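Cook, Simard House, Trondside
Part-time, permanent. Job reference 1053
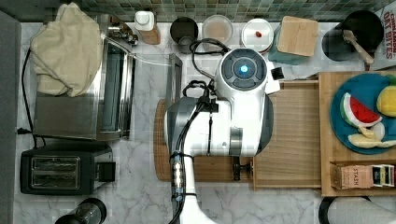 Simard House is a residential music centre on the edge of Trondside. We run short courses for adult amateur players and singers, most of them four nights long, and everybody eats together in the dining room. We need a second cook to share the work with our head cook, Comfort Adjei. You would work mostly in the main kitchen, with some baking in the smaller one next to it. The small kitchen has a marble worktop, which keeps pastry manageable in summer, and a large light wooden board with one rounded end for shaping bread and rolls. If you like making bread, you will get plenty of chances to do it. If you have never made it in quantity, Comfort will teach you.

About the house

The house was built as a family home and became a music centre after a long spell as a school. It has a hall, five practice rooms, a library of sheet music and a walled garden that supplies herbs, salad and, in a good year, more rhubarb than we can use. Guests sleep in the main building and in the converted stable block. Courses run for most of the year. The house shuts for a fortnight over Christmas and again for a week in March, when the boiler is serviced and any decorating gets done.

A normal course is small enough for one cook and one kitchen assistant to manage. The choral weeks in summer are bigger, and on the last evening of a choral week local people come in for supper before the concert. The dining room seats 90 with the extra tables out. Both cooks work that evening and both take the following day off.

Guests notice the food. Many of them come back year after year and will tell you which soup they had last time. The cooking is plain and generous: a hot breakfast, soup and bread at lunch with two or three salads, cake at four, and a two-course supper. We have no wish to become a restaurant. We do want vegetables cooked properly and puddings that people look forward to through a long afternoon rehearsal.

What the job involves

Your main duties will be to:

Cook breakfast, lunch and supper on your rostered days, on time. The course timetable is built round meals and tutors plan their sessions by it. Lunch is at one and supper is at half past six, and a late supper means a late concert.

Bake for the tea break. We serve one cake with eggs and butter and one without, every day of a course.

Plan menus with Comfort a month ahead, using what is in the garden and what our suppliers have.

Prepare food for people with allergies and other dietary needs. The office sends the list to the kitchen a week before each course. Expect late changes. You will need to keep written records for every dish and be able to answer questions at the hatch without having to go and look things up.

Order dry goods, dairy, meat and fish, check deliveries and send back anything that is not right. Most of our vegetables come from a grower at Basley, who delivers early, usually before seven. The early cook takes that delivery in.

Keep both kitchens clean and the temperature and cleaning records up to date. The assistant on duty does the washing up and the dining room floor, but everyone clears down together at the end of the shift.

Supervise the kitchen assistants on your shift. They are mostly students and people working a few hours around other jobs. Some have never worked in a kitchen before and will need showing how to hold a knife.

Hours and pay

The job is 24 hours a week averaged over the year. In practice that means three long days in some weeks and four shorter ones in others, with very little in the weeks when the house is closed. You are paid the same amount every month whatever the roster says.

There are two shifts. The early shift begins at 6.30 in the morning and ends after lunch has been cleared. The late shift begins at noon and ends at 8.30 in the evening. You will not be asked to do a late followed by an early. Weekends are part of the job and you will work every other one. Rosters go up six weeks ahead, and we do our best with requests if you make them before then.

The hourly rate is on the job description, which the office will send you on request. It goes up after your probation and is looked at again each spring. Meals on shift are provided. Holiday is worked out in proportion to a full-time post, and you would be enrolled in the workplace pension if you qualify.

There is no accommodation with this post. If you are moving to the area to take it up, we can pay up to £3000 towards removal costs and the first months of rent, against receipts. The bus from Basley stops at the end of the drive, but the first one gets in at 7.10, too late for the early shift. You will therefore need your own way of getting here in the mornings, or to live close enough to walk or cycle. There is a covered bike shed and plenty of parking.

Who we are looking for

You must have:

Experience of cooking for groups. A school, a care home, a hostel, a café or an army mess would all count. So would years of cooking for a large community kitchen, paid or unpaid, if you can tell us what you made and for how many.

A current Level 2 food hygiene certificate, or willingness to take one before you start. We pay for the course.

A good working knowledge of allergens.

The ability to lift a full stockpot safely, with help where needed, and to be on your feet for most of a shift.

Clear handwriting or a willingness to print. The kitchen diary is a paper book and the next person has to be able to read it.

It would help if you also had:

Some experience of vegetarian and vegan cooking beyond the one-option kind. On some courses a third of the guests eat no meat.

Experience of ordering and keeping to a budget.

An interest in growing things. The gardener is glad of anyone who will say in January what they would like to cook in July.

You do not need to know anything about music. You will hear a great deal of it, including the same eight bars of viola through the wall for most of a morning, and it is fair to mention that some people find this hard.

Working with us

You would report to Comfort for everything to do with the kitchen and to the house manager, Rowena Pangilinan, for contracts, leave and pay. The house team is small: the manager, an office administrator, a housekeeper and her staff, a gardener, the two cooks and the assistants. Tutors come and go with the courses. There is a short meeting before each new course, held in the kitchen over coffee at ten, where we go through numbers, room changes and anything unusual in the timetable.

The previous second cook worked here for eleven years and has retired. For the past few months Comfort has been covering with agency help, and we would like someone to start as soon as their notice allows.

There is a three-month probation period. In the first 2 weeks you will work alongside Comfort on every shift and will not be left in charge. After that you would run smaller courses yourself, and we would expect you to be comfortable with a choral week by the end of your first summer.

How to apply

We do not use an application form. Please send us:

A CV, or a list of where you have worked and when.

A letter of no more than one side, telling us why the job interests you and what hours you can do.

A four-day menu for a course of thirty people in early autumn. Assume three vegetarians, one vegan, one guest with coeliac disease and one who cannot eat nuts. Give us breakfast, lunch, tea and supper for each day. Notes are fine, and we do not need recipes. Please show which dishes everybody can eat.

The names of two people we can ask for a reference. We will not contact them before we have offered you the job.

Send these by email or post, or hand them in at the office between nine and four. Put the reference 1053 on the envelope or in the subject line. If writing a letter is difficult for you, ring Rowena and arrange to talk it through instead.

The interview is in two parts. You will cook a lunch for six of the staff, with a soup, a salad and something baked, using ingredients we provide from a list sent to you beforehand. You will have two and a half hours and an assistant for the last part. After we have eaten there will be a conversation of half an hour or so with Rowena and Comfort. We pay you for the cooking time and refund local travel. Please bring your own knives if you prefer them, and flat shoes with a closed toe.

If you would like to look round before deciding, Comfort is happy to show people the kitchens in the afternoon, after lunch is cleared and before supper gets going. Ring the office first, as the gate is locked during recordings.

We reply to everyone who applies. The post stays open until it is filled, and we read applications as they arrive.

© Simard House, Trondside | Contact the office | Getting here | Back to top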